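On Keeping a Household Inventory

August 6, 2020

It has been my practice for several years to maintain a written record of the contents of my home. Readers of this page have asked on more than one occasion how such a record is begun, and whether it repays the effort. I have put off answering because my own system was, until this spring, in a poor state. It has since been rebuilt, and I am now in a position to set out how it works.
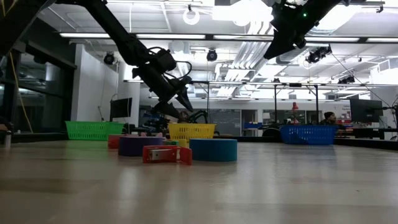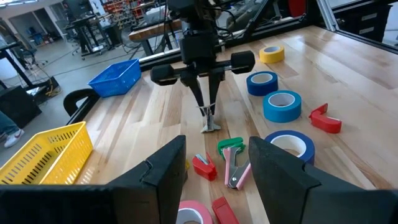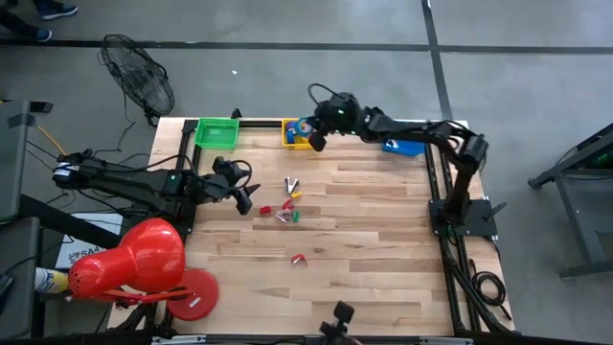
The original inventory was a ruled notebook purchased the week I moved to Prakgate. Each room had its own section, and each section had two columns, one for the item and one for where it was kept. This arrangement held up well in the kitchen. It failed in the hall closet, where the contents change with the season, and it failed completely in the matter of papers. By the second December I had crossed out so many entries that the pages for the closet could no longer be read, and I stopped consulting them.

The present system is kept on index cards. I considered a spreadsheet and used one for a short period, but I found that I would not walk to the computer to record that the spare light bulbs had moved to a different shelf. A card box stands in the hall, and a pencil stands in the card box. I pass it many times a day. The cards are arranged by place of storage and not by type of item. A single card covers a single drawer, shelf or box, and lists what is in it. If the list does not fit on the front of the card, the drawer is holding too much, and I take that as a notice to divide it.

At the time of writing there are 86 cards. I set an upper limit of 50 when I began, and that limit was not realistic for a home with a basement. I would advise anyone starting out to set no limit at all until every room has been gone through once.

The following points of procedure may be of use.

Begin with the place you know least. In my case this was the cabinet under the stairs, which I had not emptied since moving in. It contained three extension cords, a box of picture hooks, the manual for an oven I no longer own, and a set of curtains that had been believed lost. Starting there was slow, but the rooms that followed were easy by comparison.

Write the card with the drawer open. I have tried to do this from memory at the dining table and the results were not accurate.

Use the name you would use when looking for the thing. My colleague Soo-ah Ki, who reviewed my cards over a weekend visit and was generous with her corrections, pointed out that I had written "adhesive materials" on a card for a shelf of tape. I have never in my life gone looking for adhesive materials. The card now says "tape."

Date the card in the corner when it is checked. The date need not be exact, and I write only the month.

Do not list food. I attempted this during the first round and abandoned it within days. The exception is the chest freezer, where the older items sink to the bottom and are forgotten. The freezer card is the most heavily used in the box and has been replaced 2 times already. I note the contents of each layer from the bottom up, so that a glance at the card tells me how far I will have to dig.

A word should be said about insurance, as this is the reason most often given for keeping an inventory. My cards are not detailed enough for that purpose. I keep a separate envelope of receipts and serial numbers for the larger items, which are few: the refrigerator, the washing machine, the piano, and a Mazza sewing cabinet that came to me from an aunt and for which no receipt has ever existed. For the sewing cabinet I have a letter in her hand stating what she paid. I do not know whether an insurer would accept it. A copy of everything in the envelope is held by my neighbor Aniela Wróbel, and I hold a copy of hers. We exchanged them across the fence in sealed folders, and we have each agreed to ask for an updated set every December.

The matter of papers remains only partly resolved. I have 23 folders in a steel cabinet, and one card for each drawer of that cabinet, which is a compromise. Tax records, the deed and the medical files are in good order. Correspondence is not. There is a folder marked "Akov" which holds everything relating to the firm that replaced the roof, including a long exchange of letters about a gutter, and I am reluctant to reduce it even though the dispute was settled to my satisfaction. There is also a folder marked "Rirkorance," after the street where I lived as a student. It has no documents of legal or financial value in it at all. It has its line on the card like the others.

Some readers will object that the upkeep must be a burden. I can report only my own experience. The first round took most of a month of evenings, and I would not care to repeat it. Since then the work has been light. When something moves, I strike a line and write another. When I take something to the donation center, I strike the line and write nothing. On the first free morning of each month I pull a handful of cards from the back of the box, check them against the shelves, and put them at the front — a habit that I recommend over any attempt to review the whole house at one time.

The garage has not been started. I have set aside a stack of blank cards for it, and I have moved the car so that I can reach the rear wall. The shelves there were put up by the previous owner and still hold a good many of his paint cans, most without labels. The county's collection site for old paint has limited hours this summer and requires an appointment. I have requested one and am waiting to hear back.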